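Home | News | Services | Contact
Press releases

Apr 6, 2018

Nelora opens booking for stair and hallway safety visits in homes across the Pralow area

Nelora, the home safety and adaptation firm, has today opened booking for a new home visit service for people who want to make their stairs and hallways safer. The service is called Fillow and covers the town of Pralow and the villages around it. Visits start later this month and are free to any household where someone is over 65, or where someone has had a fall in the past year. Other households can book at a fixed price.

Fillow grew out of a trial that Nelora ran last year. Between the spring and September, the firm's assessors visited 103 homes in Pralow. In 69 of them they found at least one problem on the stairs or in the hall that could be put right in a single day, without building work. The most common were poor lighting at the top of the stairs, a missing or short handrail, and rugs or mats left at the foot of the stairs.

Most of the people visited said they had known about the problem for some time. They had meant to deal with it and had not known who to ask, or had thought the job would be too small for a builder to take on. Several had been quoted for a stairlift when they had only wanted a second rail.

Bogdan Walczak, head of home visits at Nelora, said: "People ring us and say they are sorry to bother us about something so small. A loose rail is a small job, but a person can break a hip over it. We can do that job in a morning and we would like to be asked. We are not going to try to sell anyone a new staircase."

What happens on a visit

A visit takes up to two hours. One assessor comes to the house, by appointment, and carries a card with a photograph and a number that can be checked with the Nelora office before the door is opened. The householder can have a relative, friend or neighbour present, and many do.

The assessor starts at the front door and works through the hall, the stairs and the landing. They look at the floor covering, the height and depth of the steps, the rails, the lighting and where the switches are. They also look at what happens at night - which way a person turns out of the bedroom, whether they can reach a light before the first step, and whether there is anything to hold on to. The assessor will ask the householder to go up and down once at their usual pace, if they are able to and are happy to do so.

A lot of the visit is talk. Assessors ask about shoes and slippers, about glasses, about carrying washing up and down, and about pets that like to sleep on the stairs. They ask whether anyone in the house has felt dizzy or unsteady lately. They do not give medical advice, but they will suggest a talk with the doctor or pharmacist where they think it would help.

At the end the householder is given a written list on one sheet, in large print. It is set out in order, with the most pressing job first. There is no charge for the list and no duty to have the work done by Nelora. Householders are free to hand it to a son or daughter, a landlord or a builder of their own choice.

The cost of the work

Where a household does want Nelora to carry out the work, small jobs are charged from a printed price list which the assessor leaves behind. It covers second handrails, longer rails that carry on past the last step, edging strips for steps, brighter fittings, two-way switches, plug-in night lights and the fixing down of loose carpet. The price on the list includes parts, fitting and taking away any waste.

Handrails and edging strips will be supplied by Cuadros, which has worked with Nelora on rails for bathrooms and outside steps. The rails come in several colours, and householders will be able to hold sample lengths before they choose. Some people find a thick rail hard to grip, particularly those with arthritis, so a slimmer one is offered at the same price.

Tenants can book a visit without asking their landlord first. They will need the landlord's consent before anything is fixed to a wall, and Nelora will write the letter for them if they wish. During the trial, letters of this kind were usually answered within a fortnight.

Open staircases and newer homes

The trial was not limited to older houses. Nelora was asked to visit a number of newer homes and conversions, where the stairs often rise straight out of the living room and may have glass at the side in place of spindles. These staircases can let in a good deal of light. They can also be harder to judge for a person whose sight is changing, particularly where there is no strong difference in colour between one step and the next, or where glass has no clear rail along its top.

Fillow assessors have been given extra training on this type of stair. The usual advice is to add a rail on the wall side, to mark the front edge of each step in a colour that stands out, and to keep the floor at the bottom clear. Where a living area opens straight on to the stairs, they also look at small items such as handsets and remote controls, and at where these are kept. A person who is used to putting things down on the nearest step will one day forget that they are there.

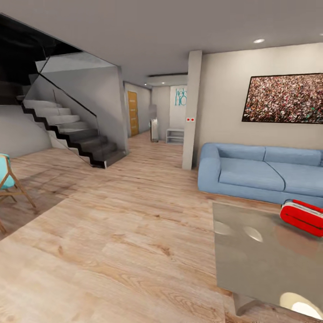
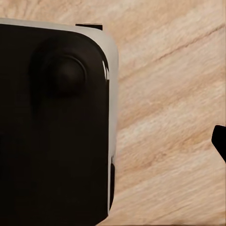

The same advice applies to families with young children, who can book a paid visit under the scheme. For these homes the assessor will also check the gaps in any railings and show how a stair gate should be fitted. Pressure-fitted gates are not advised for the top of a flight, as the bar across the bottom can trip an adult.

Simple steps for any household

Nelora is also giving out a short leaflet with advice that can be followed without a visit. It will be left at the library, the health centre and the market hall in Pralow from Monday. The advice in it includes the following:

Keep every step clear, including the bottom one and the floor in front of it.

Change a failed bulb on the stairs or landing the same day, and ask someone else to do it if a ladder is needed.

Take up any rug at the head or foot of the stairs.

Keep one hand free for the rail. Make two trips if there is too much to carry.

Wear shoes or slippers with a back and a firm sole. Do not use the stairs in socks.

Leave a light on at night between the bedroom and the bathroom.

Tell someone about a fall, even when there was no injury.

Mr Walczak said: "The last one matters most to me. We met people on the trial who had fallen two or three times and kept it to themselves. They were worried their family would want them to move. A rail and a decent light are a lot less upheaval than moving house, and it is much easier to sort out early on."

How to book

Bookings can be made by telephone or at the Nelora office in Pralow, on weekdays between nine and five. Callers will be asked for their name and address, whether they own or rent, and whether anyone in the household has had a fall. They will be offered a choice of morning or afternoon. Six assessors will be working on the scheme at first, and the firm expects the wait for a visit to be some 2 weeks. Anyone who has just come home from hospital should say so when they ring, as a few places are held back each week for this.

Relatives who live away can book on behalf of a parent or other family member, as long as that person has agreed to it. A copy of the written list can be sent to them as well.

Nelora will look at how the scheme is working in September and will decide then whether to offer it in neighbouring districts. Every household that has had a visit will get a follow-up call after three months. The call is to ask what has been done from the list and whether there have been any further falls. Householders who do not want the call can tell the assessor on the day.

Notes for editors

Nelora carries out home safety checks and small adaptations, including rails, ramps, door widening and level-access showers. Its office and workshop are in Pralow.

The trial visits were offered to people who had asked the firm for advice, so the results should not be taken as a picture of all homes in the area.

Bogdan Walczak is available for interview. Requests to go along on a visit will be considered where the householder agrees in advance. Please contact the Nelora press desk.

Share this release: 6 shares | 2 comments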